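Storage basket notes: rims, walls and what to check before you buy or reuse

From the Clostcombe Household Stores newsletter, September 9, 2026

The February item on shelf boxes produced a number of letters on woven baskets, most of them on the same point: two baskets of the same nominal size behave differently once loaded. The difference is mainly in the construction. Shape, colour and finish have little bearing on how a basket carries weight or how well it holds small items. The notes below cover rectangular baskets with woven walls, of the kind used for towels, linen, toys, papers and spare bedding. Round log baskets and lidded hampers are left for another issue.

Terms

Stakes are the upright members. They start in the base, rise through the wall and finish in the rim. Weavers are the horizontal strands that pass in front of and behind the stakes. The border, or rim, is whatever closes the top. Upsett is the trade word for the first few rows where the wall turns up from the base. In wire-framed baskets there is also a hidden rod under the border and often a second one round the foot.

The stakes set the height and take the vertical load. The weavers hold the stakes at their spacing. The rim stops the wall spreading. A fault in any one of these shows up first in the other two, so a leaning wall should be traced back to its cause before anything is glued or tied.

Materials

Natural materials in common use are willow, rattan, seagrass, water hyacinth and paper cord. The synthetic alternatives are flat or round extruded strands, usually polyethylene or polypropylene, coloured throughout. At arm's length a dark synthetic strand and a stained natural one are difficult to tell apart. The cut ends are the best guide, and they are normally tucked on the inside of the wall near the base. A natural strand has grain or fibre at the cut. An extruded strand is uniform, with the same colour all the way across.

The distinction matters for cleaning and for location. Natural strands take up moisture from the air, swell slightly, and shrink again in a heated room. In a bathroom with poor ventilation they will go mouldy at the base, where air does not reach. Synthetic strands are unaffected by damp but become brittle under strong sunlight over several years and will soften if left against a hot radiator.

Paper cord is the weakest of the group when wet. It should be kept to bedrooms and living rooms.

Rims

Three types cover nearly everything on sale. A folded border is made by bending the stakes over and weaving them down into the wall. A wrapped border is a rod with strand wound round it. A twisted or plaited border is built up from several strands worked together to give a cable.

Twisted borders are comfortable to lift by and stiff for their weight. They collect dust in the grooves between the strands, and a flat cloth passes over the top without touching it. A soft paintbrush, 39 mm or narrower, worked along the direction of the twist, will clear it. Work with the basket tilted over a sheet of newspaper.

Wrapped borders fail at the join. Look for the place where the winding begins and ends, usually on a long side near a corner. If the last turn can be moved with a fingernail it will unwind in use. A drop of clear flexible adhesive under the last two turns, clamped overnight with a clothes peg, is sufficient.

Corners deserve a separate look. A rounded corner lets the border strands run on without a break, and wear is spread over a longer length. A square corner puts a tight bend in each strand. On dark baskets the first sign of trouble at a square corner is a pale line across the strand at the outside of the bend.

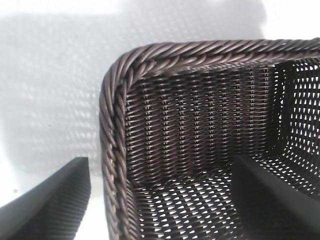 Does an open weave make a basket unsuitable for small items?

It depends on the size of the item against the size of the opening. Anything thinner than the gap, such as pencils, hair grips or knitting needles, will work its way through or catch, and a fabric liner solves this at low cost. Folded textiles and anything in its own box can go in unlined.

Wall density

Weave density can differ from wall to wall within the same basket, either by design or because the weaver's tension changed. Close weave is stiffer and keeps out more dust. Open weave is lighter and lets air through, an advantage for towels that are put away slightly warm. Where there is a choice, put the closer wall towards the front of the shelf, as this is the one pulled on when the basket is drawn out.

A simple test for tension is to press the middle of each wall with a thumb, halfway between base and rim. It should give a little and return. A wall that stays pushed in has lost its spacing, and the weavers will already have slid on the stakes. They can often be eased back with the handle of a teaspoon, starting at the base and moving up a row at a time. Damp natural strands slightly before doing this. Leave synthetic ones dry.

Loading

We loaded four baskets with folded cotton towels and left them on an open shelf. Two were the Rondimine shelf basket in the medium size, one was a Jirkum, and one was an unbranded willow basket from the stores cupboard. All were left for 64 days and lifted by the rim at intervals.

The Rondimine baskets have a wire rod under the border and kept their outline. The Jirkum, which relies on the border strands alone, bowed outwards on the long sides and did not fully recover when emptied. The willow basket kept its shape but creaked when lifted, and one stake had started to lift out of the base by the end. It has been tapped back in and returned to the cupboard for light use.

The conclusion for ordinary purposes is that a basket without a rod should be lifted from below once it is more than half full. Lifting by one side of the rim only, as happens when a basket is pulled from a high shelf, puts the whole load on a short length of border. This is the usual cause of a torn corner.

Heavy paper is a poor load for any woven basket. Magazines and files concentrate weight on the base and push the lower rows of weave outwards. A piece of stiff card cut to the inside of the base spreads the load. Cut it 5 mm short on each side so that it lies flat inside the upsett.

Measuring

Labels generally give the outside dimension at the rim, and most rectangular baskets taper. The inside of the base can be considerably smaller than the figure on the label. Measure three things: outside at the rim, for the shelf opening; inside at the base, for the contents; and overall height including the border. Border thickness is often left out of the stated height. Allow a finger's width above the basket for drawing it out, and more if it has raised handles.

For shelves fitted with the Halvorsen adjustable upright, the usable width between uprights is 700 mm at the standard setting. Check the rim width of two baskets side by side before buying a pair. Tapered baskets that look well spaced at the base may touch at the top.

Cleaning

Empty the basket and turn it upside down. Tap the base with an open hand over newspaper. Vacuum the inside with the brush attachment on low suction, following the stakes up and down first and then the weavers. Going across the stakes first tends to lift loose ends.

Synthetic baskets can be washed in lukewarm water with a little washing-up liquid, rinsed and stood on one end to drain. Water is held in the border for longer than in the wall, and a twisted border may drip for several hours. Do not put the basket back on a painted shelf the same day.

Willow and rattan may be wiped with a damp cloth and dried in moving air, away from direct heat. Seagrass and water hyacinth should be brushed only. If there is mould at the base, brush it off outdoors, wipe with white vinegar diluted with an equal part of water, and leave the basket on its side until dry right through. A basket that still smells after this treatment should not be used for linen.

Loose ends

Short ends standing out from the inside wall will snag knitwear. Trim them with side cutters, flush with the nearest stake, but leave enough length for the end to bear against that stake. An end cut too short slips to the other side and lets the row open. If this has already happened, feed in a short length of matching strand alongside the old one, overlapping it by at least three stakes each way. Matching strand in dark brown, black and natural is held in the stores and issued by the metre.

Liners

A plain cotton liner with a turnover at the rim is adequate for most uses. Wash it once before fitting, as unwashed cotton shrinks and will pull the long sides inwards. Cut the paper pattern from the inside measurements at base and rim, join the corners as tapered seams, and leave the turnover deep enough to cover the border completely. Ties are better placed at the corners than in the middle of the sides. The pattern sheet for the medium size can be collected from the stores counter with the strand.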